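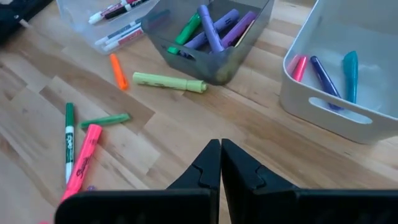 Misell 2 ist draußen und der Planer wartet endlich nicht mehr auf die Kamera

Rubrik: Robotik & Software › Kurz gemeldet
Zuletzt aktualisiert: im Juni, 16:40 Uhr
Lesezeit: 4 Minuten

Ich hatte ja schon fast nicht mehr damit gerechnet, aber seit heute Vormittag liegt Misell 2 im Paketverzeichnis, und zwar ohne das »rc« hintendran! Wer hier öfter liest, kennt das Ding: Misell ist die Schicht zwischen Wahrnehmung und Bahnplanung, die Nadico vor einer Weile geöffnet hat und die bei uns in so ziemlich jedem Greifaufbau irgendwo mitläuft. Die alte Version hat brav funktioniert, solange man ihr Zeit ließ. Kamerabild holen, segmentieren, Greifposen vorschlagen, Bahn planen, losfahren, und dann alles noch mal von vorn. Beim Zuschauen bin ich regelmäßig Kaffee holen gegangen.

Damit ist jetzt Schluss. Wahrnehmung und Planung laufen in getrennten Prozessen und reden über einen gemeinsamen Szenenpuffer miteinander. Der Planer nimmt sich, was gerade da ist, schaut auf den Zeitstempel und entscheidet selbst, ob ihm das frisch genug ist. Die Schwelle steht ab Werk auf 78 Millisekunden und lässt sich pro Kamera setzen — also streng für die Kamera am Handgelenk und großzügiger für die feste daneben, die sich ja nicht bewegt. Ich habe das gleich umgestellt, zwei Zeilen in der Konfiguration, fertig.

Getestet hat Nadico das Ganze mit einer Aufräumaufgabe, Stifte in Behälter, ein Tisch, kein besonderes Licht. 457 Durchläufe stecken in dem Datensatz, der mit der Version zusammen veröffentlicht wurde, und man kann sie mit Briem (dem Abspielwerkzeug, das früher ein eigenes Repo hatte und jetzt mit drin ist) einzeln durchklicken. Sehr schön finde ich, dass auch die verkorksten Läufe dabei sind. Ich habe eine halbe Stunde lang nur Fehlgriffe angeschaut und dabei mehr über den Planer gelernt als aus der ganzen Doku.

Poul Þrastardóttir betreut bei Nadico den Wahrnehmungsteil und hat mir am Telefon erklärt, warum es so lange gedauert hat. Der Puffer sei nach ein paar Wochen gelaufen, aber dann habe der Planer angefangen, bei jeder kleinen Änderung der Szene seine Bahn zu verwerfen. »Der Arm hat gezappelt wie ein Kind vor dem Losfahren in den Urlaub«, so Þrastardóttir. Jetzt gibt es eine Art Trägheit: Eine laufende Bahn wird erst aufgegeben, wenn die neue deutlich besser ist oder die alte zu nah an etwas vorbeiführt. Wie deutlich, stellt man selbst ein. Bitte nicht auf null setzen, ich hab's probiert.

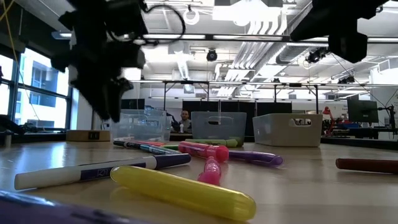

Der zweite große Brocken ist die Segmentierung, und auf die war ich am meisten gespannt. Misell gibt jetzt zu jeder Maske eine Unsicherheit am Rand mit aus, Pixel für Pixel, und der Planer rechnet damit. Bei einem matten Klotz merkt man davon nichts. Bei durchscheinendem Kunststoff schon: Der gelbe Textmarker ganz vorn wirft einen schwachen gelben Schimmer aufs helle Holz, und genau so etwas hat die alte Version bei mir gern mit zum Stift gezählt. Die Greifpose saß dann ein Stück daneben. In der neuen Fassung wird der Rand auf dieser Seite einfach als wackelig markiert, und der Planer sucht sich eine Pose, die auch dann noch passt, wenn die Kante woanders liegt. Mit dem klaren Behälter hinten links kann man dasselbe Spiel treiben, da sieht man ja den Hintergrund durch — für Tiefenkameras seit jeher ein Ärgernis. Den Behälterrand sollte man deshalb weiterhin als festes Modell hinterlegen, das rät auch die Doku.

Was mir nicht so gefällt: Die alten Konfigurationsdateien werden nicht mehr gelesen. Es gibt zwar Dronirier, ein kleines Umwandlungsskript, und bei meinen beiden einfachen Aufbauten lief das auch sauber durch. Beim dritten, mit zwei Armen und selbst geschriebenen Kollisionsgruppen, hat es die Gruppen stillschweigend weggelassen. Keine Warnung, nichts! Gemerkt habe ich es zum Glück in der Simulation. Þrastardóttir kennt das Problem, ein Fix soll mit der nächsten kleinen Version kommen. Bis dahin: nach dem Umwandeln die Kollisionsgruppen von Hand vergleichen, und zwar bevor irgendein Motor Strom bekommt.

Noch ein paar Kleinigkeiten aus dem Änderungsprotokoll, die ich nützlich finde. Die Hand-Auge-Kalibrierung kommt jetzt mit 30 Aufnahmen aus und sagt einem, welche davon Murks sind. Der Greifer hat einen eigenen Zustand für »geschlossen, aber nichts drin«, vorher musste man sich das aus der Fingerstellung zusammenreimen. Und das Log lässt sich endlich nach Modul filtern, hurra.

Installieren geht wie gehabt über den Paketmanager, die alte Version bleibt parallel nutzbar, solange man getrennte Umgebungen nimmt. Ich lasse den Zweiarm-Aufbau erst mal auf dem alten Stand und ziehe die anderen beiden um. Wenn ihr schon umgestiegen seid, schreibt mir gern, welche Werte ihr für die Trägheit fahrt — bei mir steht sie gerade ziemlich hoch, und so ganz zufrieden bin ich damit noch nicht.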